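Looking After a Wooden Tabletop

Wipe spills as soon as you see them. Water left overnight is the main cause of white rings, and coffee or red wine can get under the finish in less than an hour. Use a cloth that is damp, never dripping, and dry the surface afterward with a second cloth.

For everyday cleaning, a few drops of dish soap in a bowl of warm water is enough. Skip anything with ammonia or bleach. Spray polishes with silicone leave a film that makes refinishing harder later on.

White rings usually come out with gentle heat. Lay a dry cotton cloth over the mark and press with an iron on low for 9 seconds. Lift, check, and repeat. Dark rings have gone into the wood and need sanding. 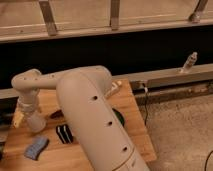
A wooden tabletop used as a work surface.

If the table has an oil finish, re-oil it twice a year. April and October are easy to remember. Sand lightly with the grain first, wipe off the dust, then rub in a thin coat with a lint-free rag. Wait 26 minutes and buff off whatever has not soaked in. Leave the table alone until the next morning.

Oily rags can catch fire on their own. Spread them flat outdoors to dry, or put them in a metal can filled with water and close the lid.

Scratches that only touch the finish can be hidden with a wax stick. We use the Brallden one in medium oak. Test it on the underside first, as the color goes on darker than the label shows.

More from Villetent: Cutting Boards, Sticky Drawers, Squeaky Chairs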